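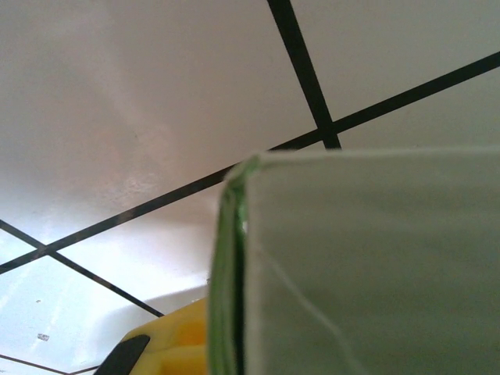
Deduncombe — folding bay, surfaces and cloths
Safety and condition checklist, with comments

Checked by: Muireann Mac Giolla
Date: May 20, 2018
Previous sheet: April, all items passed

Share 5

I was given the April sheet to work from. Every line on it has a tick and there isn't a single remark, so I've started again from nothing. Pass means I checked it myself. Query means I was told it was fine and would like to see why.

1. FLOOR TILES

1.1 Tiles level, no raised edges — PASS
Steel rule laid across the joints in both directions. No rocking. A cloth dragged over the joints by hand didn't catch.

1.2 Tiles free of cracks and chips — PASS, with a comment
White glossy tile is very good at hiding a hairline when the light is on it. The last inspector seems to have looked from standing height only. Get your eye down near the surface and look along it, then do the same from the other side. I found no cracks that way, but I wouldn't sign for this item from above.

1.3 Joints clean and sound — QUERY
The lines between the tiles are black, and I was assured they "don't show the dirt". Quite. That is my objection to them. I ran a damp white rag along several and it came up grey. Could be dirt, could be the colour coming off. If it's the colour, it will end up on the cloths. Jokon supplied the tiles and should be able to say which filler was used. Ask them in writing.

1.4 Surface not slippery to the cloth or the hand — PASS
Tried dry. Nobody could tell me whether the Drumo cleaner leaves a film. The label says it doesn't, which is what I would put on the label too.

2. WALLS AND FRAME

2.1 Decorated panels fixed firmly — PASS
Pushed at the corners and the middle of each. No movement, no rattle.

2.2 Panel surface can be wiped down — QUERY
Sarpong describes the print as wipeable. The pink flowers and the gold ovals on the dark teal are pleasant enough, but gold print is usually the first thing to go. Rub one small patch low down, where it won't be missed, with whatever is really used for cleaning. Not plain water.

2.3 Wooden posts smooth, no splinters — PASS
The pale pink paint is sound wherever a hand or a cloth could reach. I went over the posts with an old pair of tights, a better test than a fingertip and a good deal cheaper than a plaster.

2.4 Metal uprights and front rail, no sharp edges — PASS
Cut ends filed. One had a slight burr, taken off while I was there. The April sheet says "no burrs".

2.5 Vent strip clear — FAIL
The holes along the front collect lint. I got a pinch of fluff out with a dry brush in one pass. It needs doing weekly, and the cleaning rota doesn't mention it at all. Please add it before anyone tells me it is being done.

3. CLOTHS

3.1 Clean and dry before folding — PASS
Checked by hand from the pile.

3.2 No loose threads or pulled edges — PASS
Thin cloth hides very little, so this one was quick.

3.3 Colour easy to tell from the surface — QUERY 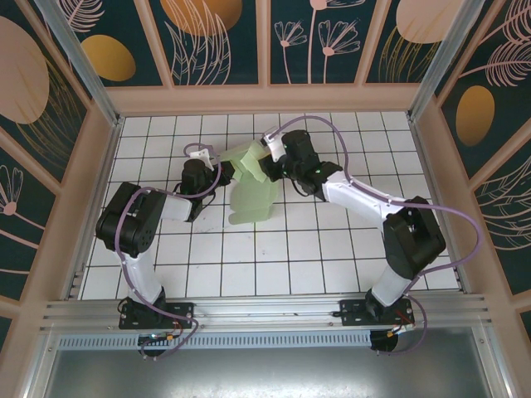 Item 3.3: pale green cloth held over the white tiles, patterned walls behind.

I'd been told the green "stands out well". Against the dark teal, yes. Against white tile it is a pale, see-through thing, and the black lines do more to help you find the edge than the colour does. I'd like a stronger shade tried alongside it before more of these are ordered. The quote I was shown is for 2000, a lot of cloth to be mildly disappointed by.

3.4 Folds flat, corners together — NOT ASSESSED
The sheet gives no measure of flat. Either write one in or take the line out.

4. CLEANING AND RECORDS

4.1 Cleaner stored closed and labelled — PASS

4.2 Correct dilution known to whoever is cleaning — FAIL
I asked two people and got two answers, both given with great confidence. Put the figure on the bottle.

4.3 Lighting bright enough to inspect by — PASS
Bright enough, yes. Glare off the tiles is another matter — see 1.2.

4.4 Previous actions closed — QUERY
There were none to close. I find that hard to credit in a bay with this much lint in it.

ACTIONS
Joint filler, written answer from Jokon: open
Rub test on one printed panel: open
Vent strip added to weekly rota: open
Stronger green cloth, small sample only: open
Dilution marked on Drumo bottle: open
Burr on upright: closed

Score on the old marking scheme would come to 80, a pass. I've left it off the front because it counts a clean bottle label the same as a blocked vent.

Signed, M. Mac Giolla

2 comments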